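Marthinus Masilela
January 2018

Starting a thread on the miniature office, as a few people asked how far along it is. Short answer: furniture done, kitchen corner not done. Long answer follows.

1/ For anyone new, I build small rooms in boxes. The current one is the front office of a made-up freight company called Gasik. Two desks, a counter, a filing wall and a kitchen corner. I started it in August and thought it would take until the end of spring. It did not.

2/ The box is an old drawer from a dresser my neighbour put out on the nature strip. Solid sides, thin base. I stood it on its long edge, cut a window in the back and lined it with mounting card.

3/ The walls are a greyish green up to desk height and cream above that. I mixed the green myself and then ran out halfway along the second wall. The colour behind the filing cabinets is a bit off. The cabinets cover most of it.

4/ Flooring is printed lino tile, on matte paper, sealed with three coats of varnish. The first coat made the paper bubble near the door. I cut that patch out and put a doormat over the join.

5/ The desks are from a Stesine kit. The parts fit well but the drawer runners are fiddly. If you're building one, glue the runners before you fold the carcass. The instructions have it the other way around and you can't get tweezers in there afterwards.

6/ Chairs are scratch-built. Wire for the legs, card for the seats, fabric off a worn-out shirt collar. I made four and kept 2. The other two leaned.

7/ Filing wall. This took the most time of anything. Every drawer front has a label holder cut from foil and a slip of paper behind it. There are 60 drawers. I would not do it again at this size.

8/ Someone asked whether the drawers open. The top row does. The rest are fronts glued to a block.

9/ Paperwork is ordinary printer paper aged with cold tea. Weak tea, one dip, flat on a rack. Strong tea makes everything look like a pirate map and this is meant to be a freight office in the nineties.

10/ The wall calendar is from Mtshali, a made-up tyre shop. Each of the rooms I've built has one thing from Mtshali in it. In the last one it was a mug.

11/ Lighting. One strip of warm LEDs behind the front lip, running off a battery pack taped underneath. I tried a ceiling fitting first. It looked good in photos and threw a hard shadow over the counter in person, so it came out.

12/ On to the kitchen corner. The plan is a bench with a sink, a kettle, a bar fridge under the bench, a bin and a water dispenser. An office like this would have had a dispenser and everyone would have complained about who changed the bottle.

13/ I tried to make the dispenser twice. The body is easy enough, just a box with a recess in the front. The bottle is the hard part. The first one was a cut-down eye drop bottle and it came out cloudy. The second was cast resin and went yellow in the window.

14/ I gave up and looked for a toy one. There are plenty of them about in dolls' house sets, mostly pink. I wanted plain white with a clear bottle and I wasn't fussed about the brand or whether it did anything.

15/ It's settled now and this is the one going in. White body, clear bottle upside down on top with a red label band, two little taps in the alcove and a drip tray sticking out the front. The ridges around the neck of the bottle are what sold me. I couldn't get those in resin.
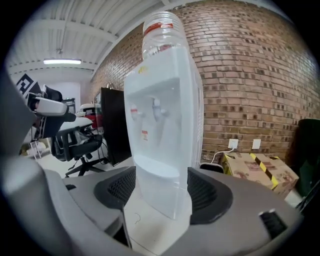 16/ Changes I'll make to it. The body is too glossy beside everything else in the room, so it gets a light coat of matte varnish, with the bottle masked off. The red band stays for now. I may print a new one with a Flutico label, Flutico being the water company in this town.

17/ The red and white sticker at the back of the alcove stays as well. Real ones are covered in stickers. The tiny yellow one up on the shoulder I haven't made up my mind about. It could pass for a service tag.

18/ One tap has red on it and the other has a very pale blue tint. I'll go over the blue with a fine brush so it reads from the front of the box. A single dab should do.

19/ Scale. Somebody will ask. It's a touch big next to the Stesine desks. I'm putting it in the back corner beside the bench, where there's nothing right next to it to compare against. If it still bothers me I'll trim the base.

20/ Still to make: the bench, the sink, the bar fridge, the kettle, a tea towel and a sign about washing your own cup. The sink will be a folded piece of aluminium from a takeaway tray. Kettle will be a bead and some wire unless I find something better.

21/ Paper cups for beside the dispenser too. I've been rolling them from baking paper around the end of a paintbrush. The success rate is poor. I've got a small dish of ones that will pass.

22/ Replying to the question about glue, since it came up three times. Plain PVA for card and paper, contact adhesive for the floor, gel superglue for metal. Keep the superglue well away from clear plastic. It leaves a white bloom and you can't polish it out.

23/ And the question about cost. I don't keep a proper tally. The drawer was free, the desk kit was the dearest part, and the varnish ran out sooner than it should have.

24/ Next update when the bench is in. I'm back on day shift from next week so it'll be evenings only.

25/ Forgot to say, the bin is done. It's a pen cap.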